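**Ticket 676** – Drirbridge, upstairs workroom
**Opened:** 22 November 2022
**Subject:** Floor power drops out at the light wooden desk, plus box sorting
**Status:** Closed

Hi support! Two things in one ticket, sorry, but they're tangled up with each other (literally, in the case of the cables).

First, the good news. The Stöcker divided box is great. We had small parts and leads living in drawers all over the building, and now there's a cardboard grid with a slot for everything, right at elbow height next to the laptop. I was doubtful about cardboard and I'm completely won over. I left a folded piece of card in one of the left-hand slots while I decide whether that slot needs to be narrower.

The problem is power. Every so often the laptop says it's running on battery while it's plugged in. It comes back by itself, usually before I've finished crawling under the desk to look. It has happened in the mornings and late in the day, with the screen bright and with it dim. I can't see a pattern, but I'd love to find one!
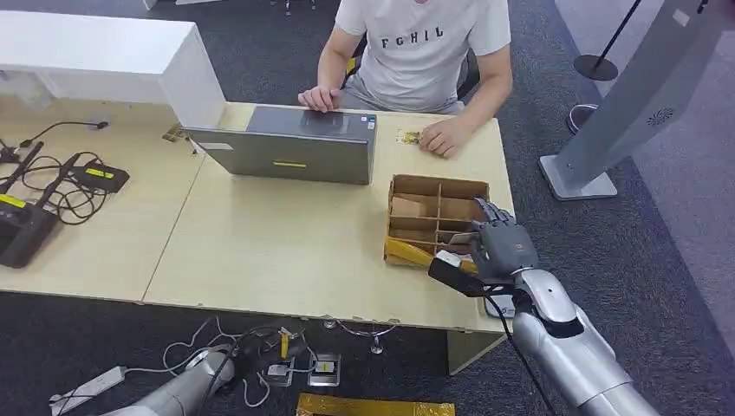 ## What I've tried so far

1. Swapped the laptop charger for the spare. Same dropout, so I put the first one back.
2. Ran the laptop from the wall socket by the door for a morning. No dropouts at all, which got me quite excited.
3. Moved back to the floor outlet. It dropped out again inside 6 minutes.
4. Unplugged everything I didn't need at that moment. It still dropped out, only less often.
5. Wiggled the charger plug. Nothing. Then nudged the thin white cable with my foot by accident, and the battery icon came up straight away.

Number 5 feels like the big clue. I tried it again on purpose and got the same result on the second nudge.

## Reply from the support desk

Great list, and thank you for going back to the floor outlet after the wall test. A lot of people stop at the wall socket and call it fixed.

The floor boxes in that room are the Tasent recessed type. They're rated for up to 600 watts, so a laptop isn't going to bother them. What they don't like is a cable pulling sideways across the opening. The plug can lift just enough to lose contact and then settle again.

Could you check these for us?

- Which outlet box the white cable goes into
- Whether it lies flat or has loops in it
- Whether there's a label nearby. The floor boxes were given paper labels in March, and some have come loose.

Please don't take the boxes apart. A look from above is plenty.

## Update from me

Checked, and I think you're onto it. The white cable wanders about in loose curves, takes a U-shaped dip next to the first outlet, and then runs over and into the boxes. Part of it swings out across the carpet and comes back. I'd honestly never looked at it properly. It has far more slack than it needs.

I also found a small label card lying on the carpet. The handwriting looks like "D-7" to me, but I wouldn't swear to it, and I don't know which box it belongs to. The speckled blue-gray carpet is a wonderful place for losing things, by the way, though a pale card shows up nicely.
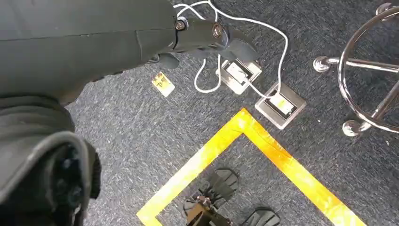 Molora: We did the floor wiring for Drirbridge, so we've been copied in on this one. D-7 is on our plan for that room, so the reading sounds right. Please keep the card safe but don't stick it on anything until we've matched it to the circuit. For the dropout, pull the plug out fully, take the slack back toward the desk leg, and let the cable come into the box from straight above. Press the plug home until it stops. If it feels springy, tell us and we'll change the insert.

## Second update

Done, and it did feel a bit springy the first time! I took it out, turned the slack into one loose coil, tied it behind the desk leg with a soft strap from the Stöcker box (bottom row, already earning its keep), and pushed the plug in again. It went further down than before.

Ran all afternoon with no dropout. Then I nudged the cable with my foot, gently, then less gently. Still charging – lovely.

The D-7 card is in an envelope taped inside the desk drawer for Molora.

## Closing note from the support desk

Closed as fixed by re-seating the plug and taking up the slack. Label matching is passed to Molora as its own job. Reopen this ticket if the battery icon comes back, and leave the plug in place when you do so we can see how it's sitting.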